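Stindgate Handheld Gripper Trial: Frequently Asked Questions
Last updated 25 February 2025

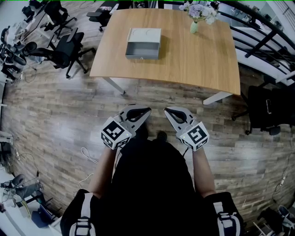
Two handheld grippers in use at the oak-top table, with the open gray box ahead of the operator.

What is the trial for?

The Stindgate workshop is comparing two sets of finger pads for its handheld grippers before it orders a larger number. The results will also decide which pads are fitted to the Rorano arms on the second floor. The trial began in January and is open to all staff and registered visitors.

Who is responsible for it?

Babita Joshi coordinates the trial and approves all bookings. Questions about pay codes or building access should go to the front office.

Do I need experience with robots?

No. A short introduction is given at the start of each first session. Visitors who have used the Rorano arms often find the handheld grippers lighter in the hand but slower to get used to, as both hands work at the same time.

Why do the grippers carry printed cubes?

The black-and-white patterns on the cubes allow the tracking software to work out where each gripper is and which way it is turned. Please do not touch the printed faces or cover them with a sleeve. A scratched cube should be reported before the next run.

Which pads are being compared?

The Hajdu pad is the softer of the two and is 2 mm thick. The Ostness pad is firmer and has a shallow groove across the tip. Pads are changed by workshop staff only. Operators are not told which set is fitted until they have handed in their comment sheet.

What tasks will I be asked to do?

The standard task uses a box with a lid. Operators lift the lid, set it down, and put it back in place. A second task, picking up a folded cloth, was added after several operators asked for something softer. Either task may be stopped at any point.

How should I stand?

Stand facing the long side of the table with the elbows slightly bent and the fingers pointing toward the work. Keep both cubes in view of the tracking camera. If the harness is worn, the buckles should be closed and the straps adjusted before the grippers are picked up – staff will help with this on request.

What happens if a cable catches?

Stop, open the fingers and call a member of staff. Do not pull. The run is marked as interrupted and does not count against either pad.

How many runs have been recorded so far?

The log holds 594 completed runs. Of these, 400 were made with the Hajdu pad fitted and the remainder with the Ostness pad, which arrived later than planned. A further 182 runs are booked, most of them with the Ostness pad.

Is there a result yet?

There is no final result. Early comment sheets favor the Hajdu pad for the cloth and the Ostness pad for the lid. Several operators have noted that the Hajdu pad tends to drag when the fingers are opened quickly. This is being checked separately.

Can I bring my own objects?

Yes, by agreement. Objects should fit on the table and weigh no more than a full coffee mug. Glass, food and open liquids are not accepted as test objects.

How do I cancel a session?

Write to the bookings desk by noon on the working day before. Sessions missed without notice may be given to the next person on the waiting list.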